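Categoria: Segurança de máquinas / Robótica colaborativa / Galerias

Regras para desmontar computadores com um robô: galeria comentada

Segunda-feira, 7 de outubro de 2019

Tenho pouca fé em documentos de segurança com mais páginas do que a célula tem parafusos. O da célula de desmontagem da Welus, em Hemau, tem 72 páginas, e a matriz de riscos que o acompanha vai em 662 linhas. Li tudo. Umas partes são boas, outras foram copiadas de um projeto de paletização (ainda se fala de paletes na secção 6, que alguém corrija) e outras ainda são daquelas frases que ficam bem numa auditoria e não dizem a ninguém o que fazer às oito da manhã com um computador aberto em cima da bancada.

Ficam as fotografias do trabalho e, pelo meio, o que penso das regras. Quem procura um resumo das normas vai ter de o procurar noutro sítio.

Começo pela palavra de que menos gosto, «colaborativo». Vem no título do manual, vem na proposta do integrador, a Stasley, e vem na placa à porta. Um robô não é colaborativo por ter sido comprado com esse nome. A aplicação é que pode sê-lo, e a aplicação inclui a garra, os dedos da garra, a peça, a bancada e a chapa da caixa do computador, que tem arestas. A ISO/TS 15066 trata de limites de força e de pressão no contacto com o corpo, e muita gente cita-a sem reparar no que isso implica: o mesmo movimento, à mesma velocidade, com uma superfície arredondada ou com uma quina metálica na ponta, dá dois resultados muito diferentes. O manual tem uma página inteira sobre a força do braço e meia linha sobre arestas.

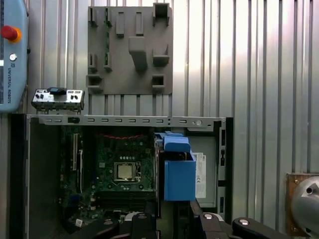 A caixa de um computador aberta diante dos dedos da garra; à esquerda, a consola com o botão de emergência.

Sobre o botão de emergência, a regra do manual diz: «deve estar acessível a todo o momento». Muito bem, acessível a quem? A Fereshteh Naseri, que escreveu a primeira versão das instruções, queria uma frase com a posição do operador lá dentro, qualquer coisa como «ao alcance da mão, sem dar um passo, a partir do posto marcado no chão». Cortaram-lhe a frase na revisão de maio porque parecia demasiado específica. Eu voltava a metê-la. Uma regra demasiado específica pode ser verificada, e a outra só pode ser assinada.

E há uma confusão que encontro em quase todas as instalações que visito: usa-se a paragem de emergência como botão de pausa. O dedo prendeu numa patilha, carrega-se no vermelho. Acabou o turno, carrega-se no vermelho. A paragem de emergência é uma medida complementar, não substitui as outras proteções e não é um comando de rotina. Se o operador precisa dela várias vezes por turno, o problema está no programa ou no suporte da peça, e devia haver um registo disso. Perguntei pelo registo. Há uma folha, está em branco desde que foi impressa.

Também perguntei quem tem a chave do modo de funcionamento quando um posto a prevê. A resposta foi um encolher de ombros coletivo. A chave fica na fechadura, disseram-me, «para não se perder». É o mesmo argumento que se ouve a favor das portas corta-fogo com uma cunha por baixo.

Passo à preparação da peça, capítulo que o integrador despachou em 2 parágrafos. Um computador em fim de vida não é uma peça repetível. Os modelos mudam, as travas mudam de sítio, os cabos vão para onde quiseram ir. A Stasley validou o programa com um lote escolhido, tudo do mesmo modelo, e apresentou o resultado como validação da célula. Aceito que seja a validação de alguma coisa, mas peço que se escreva de quê: que modelos, em que orientação, com que cabos já retirados. O Arash Ahmadpour, que está na bancada todos os dias, tem uma lista dessas no caderno dele. É melhor do que o anexo oficial. Propus que o anexo passasse a ser o caderno e riram-se, mas eu falava a sério.

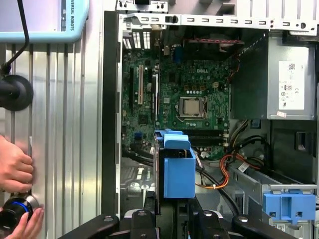

O ponto que mais discussão deu foi o das mãos. O manual proíbe a presença de mãos no espaço partilhado «durante o movimento automático» e, três páginas depois, descreve uma tarefa de ensino em que é preciso ver de perto onde o dedo encosta. As duas coisas podem ser verdade ao mesmo tempo, desde que se diga em que modo está o robô, a que velocidade, quem comanda e quem mais pode estar por perto. O texto não diz. Diz «com as devidas precauções», expressão que eu proibia por decreto em todos os procedimentos escritos em português.

A minha versão, que deixei por escrito à Forough Bahrami e que ela vai provavelmente encurtar:

Quem ensina é quem comanda. Uma pessoa de cada vez, identificada antes de começar. Se houver segunda pessoa na zona, tem um meio de parar o movimento ao seu alcance, ou então sai.

Velocidade reduzida no ensino, sempre, também quando se vai «só repetir o último ponto». O último ponto é onde costumam acontecer as asneiras.

Nada de luvas largas, fitas ao pescoço ou mangas soltas. Está no manual, secção 4, letra pequena. Eu punha-o na primeira página.

Quando se muda o dedo da garra, muda a avaliação de riscos. Não digo refazer as 662 linhas – digo abrir o ficheiro, procurar as que falam do dedo e assinar outra vez com a data certa.

A condensadores e fontes de alimentação chego agora, e com menos ironia. Um computador desligado da tomada não é necessariamente uma coisa inofensiva. As fontes de alimentação podem reter carga, e a instrução da Welus manda, corretamente, deixar a fonte fechada. Nenhuma tarefa do robô deve abri-la, nenhuma tarefa manual nesta bancada também. O que falta é a fronteira: o que acontece se uma fonte aparecer já danificada? Quem a tira da linha, para que caixote vai, quem decide? O Babak Akbari respondeu-me que isso «é senso comum». Tenho ouvido essa frase em muitas reuniões marcadas depois de um acidente.

O mesmo para a pilha da placa-mãe. A instrução trata-a como mais um componente pequeno, a retirar «quando conveniente». Uma garra metálica e uma pilha de lítio pedem um pouco mais de cuidado na redação, e a ordem das operações devia vir numerada.
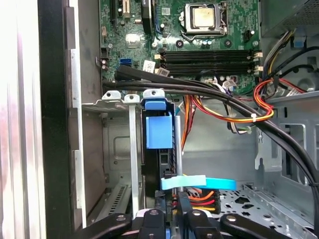 Os cabos são o assunto que os manuais tratam pior, este e os outros. Para um programa, um cabo é uma coisa que não existe até ao momento em que se enrola num dedo da garra. A regra da casa é «afastar os cabos antes de iniciar o ciclo». Afastar para onde? Com que fixação? Durante quanto tempo ficam lá? Um cabo tem memória, volta à curva em que passou anos, e o operador que o empurrou para o lado vai estender a mão para o empurrar outra vez, com o ciclo já a correr. É um comportamento previsível. A avaliação de riscos tem de contar com o mau uso razoavelmente previsível, e não conheço nada mais razoável nem mais previsível do que uma mão atrás de um cabo. Procurei nas 662 linhas. Há uma sobre queda de objetos no pé, há uma sobre ruído, há até uma sobre ofuscamento. Mão atrás do cabo, não encontrei.

A Babalola, que forneceu a segunda célula do edifício, resolve o assunto de maneira mais modesta: pede que os cabos sejam cortados ou presos antes de a caixa entrar no posto e não deixa o ciclo arrancar sem uma confirmação do operador. É uma solução imperfeita, a confirmação há de acabar por ser dada sem olhar, como acontece com todas as confirmações que se pedem muitas vezes por dia. Mas pelo menos alguém pensou no momento em que a mão entra.

Da formação tenho pouco a dizer, porque houve pouca. Uma manhã, com diapositivos do integrador, e um teste em que toda a gente acertou. Desconfio de testes em que toda a gente acerta. A Zohreh Ebrahimi sugeriu que se fizesse a formação na bancada, com a caixa aberta e o robô em velocidade reduzida, e que cada pessoa tivesse de explicar por palavras suas o que faz quando o dedo fica preso numa trava de plástico. Quatro pessoas, quatro respostas diferentes, aposto. Era por aí que eu começava a escrever o procedimento.

Já me disseram que sou injusto com a Welus, que a célula está marcada CE e que o resto é literatura. A marcação do conjunto é uma declaração de quem o coloca em serviço, assente num processo técnico, e o robô sozinho, saído da caixa, é uma quase-máquina à espera de ser integrada em alguma coisa. Quem assina pelo conjunto assina também pelo dedo da garra, pelo suporte e pelo capítulo das paletes. Gostava de ver a assinatura, e não ma mostraram nesta visita.

A próxima revisão do manual está prometida para maio. Pedi que me enviassem as páginas alteradas com as alterações assinaladas e deixei com a Forough a lista das frases que ninguém consegue cumprir, a começar pela das «devidas precauções».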